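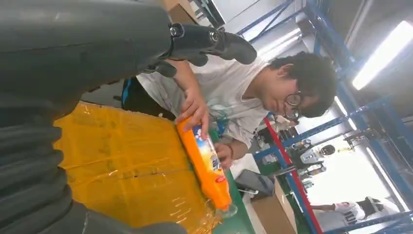 A robot arm and hand at a green work table, with a taped yellow box and an orange detergent bottle.

Teaching by demonstration

Teaching by demonstration (some folks say "programming by showing") is a way of getting a robot to do a job by doing the job in front of it, or through it, instead of typing out every move. I've been adding to this wiki for a while and it's still my favorite topic, so forgive the long sentences!

Types

There are two big families. In hand guiding, you grab the arm and push it through the motion while it records its own joint angles. It feels a bit like teaching a kid to swing a bat. In remote control, or teleoperation, you stand off to the side with a headset, gloves or a small copy of the arm, and the robot follows along. I learned on hand guiding at Plenddale and switched later, and my shoulders were grateful.

Objects

Packing jobs are popular for practice, and plain household stuff works great. A detergent bottle is a nice challenge: it's slick, it's usually fatter at one end, and the weight moves when there's liquid inside. Shiny packing tape is another headache (glare can really throw off a camera up close), so I like to have some taped boxes in the mix.

How many tries

This depends on the task. The Ganareo guide, which I still keep open in a tab, asks for 40 clean runs of a simple pick and 100 if the object can land at any angle. Vachon users tend to do fewer and fix mistakes as they go. I'm in the 100 camp, mostly from stubbornness.

Common problems

Jerky starts, long pauses and changing your grip halfway through all end up in the recording, and the robot will happily copy them. The Brivlow software trims pauses longer than 4 seconds, but it won't touch a bad grip, so you have to throw those runs out yourself.

See also: Teleoperation, Robot hands, Wrist cameras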